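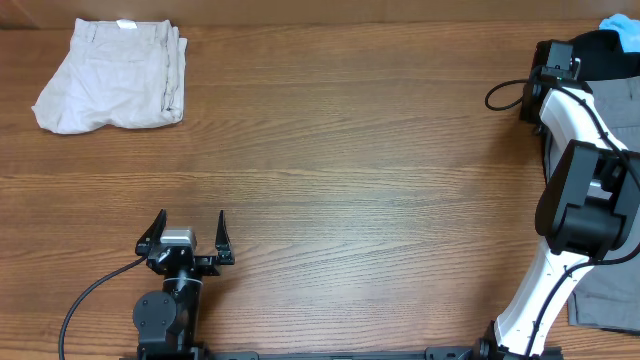 In Defense of the Lumpy Fold

I have strong feelings about how people fold pants, and I have been holding them in for years to keep the peace at family gatherings. Well, June 14, 2019 is the day I stop holding them in.

What set me off was a weekend in Flernwood with my old roommate Bakari Khaemba. We'd gone to the big laundromat on Caltholm Street (his dryer was on strike) and I folded my stuff the way I always do. Legs together, bottom up to the waist, over once more, done. Bakari watched me make a whole stack this way and then, without a word, took the top pair off and did it over. Smoothed the pockets. Ran his hand down the seam. Tucked in the pointy bit at the seat so the whole thing came out as square as a library book. It looked great! It also took him long enough that a woman waiting for the folding table sighed at us both, and I was wearing those pants two hours later.

So that's my position, and I may as well say it plainly. A fold has one job, and the job is to get a garment from the basket to the shelf in a shape that will stack. Everything after that is decoration. I like decoration fine, I own throw pillows, but I'm not going to feel guilty for skipping it on a load of khakis.

Pants are where this matters most, too. T-shirts are easy, towels practically fold themselves, and fitted sheets are a lost cause and we should all just ball them up. But pants are a strange shape. They're wide at the seat and narrow at the ankle, there's a thick waistband on one end and hems on the other, and when you lay one leg over the other that curved part at the crotch sticks out like a shark fin. You can tuck the fin in. I know about tucking the fin. I did it for a whole month, in May of last year, and what I got for my trouble was a neater pile that nobody but me ever saw, inside a drawer, in the dark.

And light-colored pants are the worst of the lot. Cotton in that beige, off-white family shows every crease you put in it and plenty you didn't. Navy forgives you. Black forgives you. Beige keeps a record. You can fold a pair perfectly and it'll still look slept in by the time you've turned to reach for the next one.
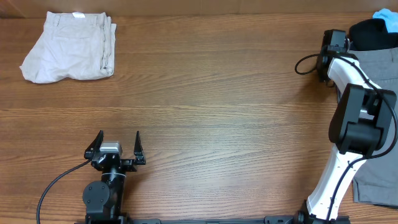 What I do care about, and here I'll give Bakari some credit, is the surface. Fold on a table. A real one, flat, with enough bare space that you can lay a full leg out and not have it slide off the end. I folded on the bed for most of my life and I thought I was bad at folding, when really I was working on a mattress. Everything sinks. You press a crease in and the quilt pushes it right back out. I moved the whole operation to the dining table and my folding got better overnight with no extra effort on my part, which is my favorite way of getting better at things.

The other thing I'll go along with is picking a side for the waistband and sticking to it. All the waistbands one way, tags where you can find them. That's three seconds of thought and it pays off every single morning, because you can pull out a pair and know which end you're holding. I'd rather have twenty rumpled bundles all facing the same way than a beautiful stack where I have to unfold two to find the ones that fit.

Now, the gadgets. My neighbor Đạt Triệu swears by a Plastusero, one of those hinged folding boards, and he brought it over so I could be converted. You lay the pants on, flip one flap, flip the other, flip the bottom, and out comes a rectangle. I'll admit it was fun - I did a whole load and then went looking for more laundry. But then the board has to live somewhere. In his apartment it lives behind the couch, and he has to move the couch to get it. He moves a couch to fold pants! I love him, and I handed it back.

I once read a thread with 184 replies on whether to fold in halves or in thirds (thirds if your shelf is shallow, halves if it's deep, there, I've saved you the evening). Some of those people were really suffering. One had refolded a closet twice because the edges on the left side didn't line up with the edges on the right. I wanted to reach through the screen and hand that person a sandwich.

If folding everything sharp makes you happy, please carry on. Bakari finds it calming, and his shelves are a pleasure to look at. My argument is with the idea that the rest of us are doing it wrong. A pair of pants with a wrinkled edge and a bulge on one side is still a folded pair of pants. It stacks. It goes on the shelf. Then I go outside, or more often I go sit down, and there's another load in the dryer anyway.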